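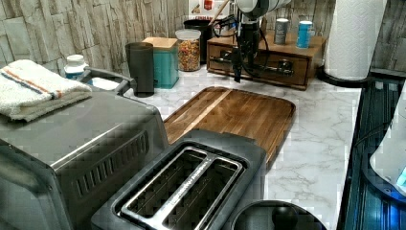 Why Does Bread Turn Brown in the Toaster?

Put a slice of white bread in a toaster and it comes back brown, crisp and full of smell. The bread has changed, and it can't change back.

Inside a toaster are thin metal wires. When you push the lever down, electricity runs through them. The wires don't let it pass easily, so they get very hot and glow orange. The heat travels across the gap to the bread.

First the bread dries out. A slice of bread has a lot of water in it, even when it feels dry. The water near the surface turns to steam and drifts away. That is why toast weighs a little less than bread.

Then the browning starts. Bread contains sugars and proteins. When they get hot enough they join up and make new substances. Some of these are brown and some of them smell good. Scientists call this the Maillard reaction (say "my-YAR"). It also browns cookies, pancakes and roasted meat.

If the bread stays in too long, it goes black. Black toast is mostly carbon, and it tastes bitter.

Try it

Ask a grown-up to help. You need a kitchen scale and one slice of bread. Weigh the bread, toast it, let it cool, and weigh it again. Seija Riihimäki, age 9, tried this with a slice of rye. Hers weighed 27 grams before toasting. Write down both of your numbers and take the small one away from the big one. The answer is mostly water.

Words to know

Crumb: the soft inside part of bread
Crust: the hard outside part
Element: the hot wires in a toaster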